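Mustier Tabletop Task Set - Progress Report to Dimodex
Reporting date: 2022-11-24

Summary
Work on the tabletop task set is on schedule. The sorting layout is fixed, the cup layout is in its second revision, and the written instructions for both are with the reviewers. No change to the budget or to the end date in December is requested.

1. Table and surface
The single table used in the first period was too shallow for the bins and the cups together. Two light beige tables are now pushed together against the white wall. The seam between them runs across the middle of the working area, and layouts are drawn up so that no cup has to rest on it. Clamping the tables from below was tried and dropped, as the clamps got in the way of the legs. The feet are leveled at the start of each week.

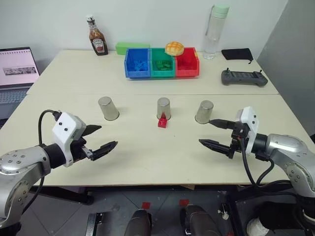 Joaquín Insaurralde
Technical Lead, Mustier task set

2. Cup layout
The layout uses 3 stainless steel cups, set upside down in a row on the near part of the table. The target is a small red block with a peaked top. In the picture, it is in front of the middle cup and partly tucked under the rim. The earlier revision had the block fully covered, and reviewers could not confirm the start state from the record. Steel was kept over the plastic cups supplied by Sinow, which tipped too easily - the reflections are a known cost.

3. Sorting layout
Blue, green and red plastic bins stand side by side at the wall, each with small pieces of its own color. Bin order is fixed from left to right as blue, green, red. The stock of pieces was recounted by Yamila Saavedra after the move and stands at 2556, against a planned 2000. The surplus is held as spares and no further order will be placed.

4. Other objects
Household items remain on the table during the cup layout: barbecue sauce in a glass bottle to the left of the bins, a clear water bottle with a mint green lid to the right, and a round golden pastry resting on the upper edge between the green and red bins. Item positions are varied between layouts and entered on the setup sheet. Hipólito Garrido maintains the sheet.

5. Status and next steps
Of the planned setup sheets, 85 percent are complete. The remainder cover cup spacing and wait on a decision from Ibarra about the minimum gap. Final sheets and the parts list will be delivered in December.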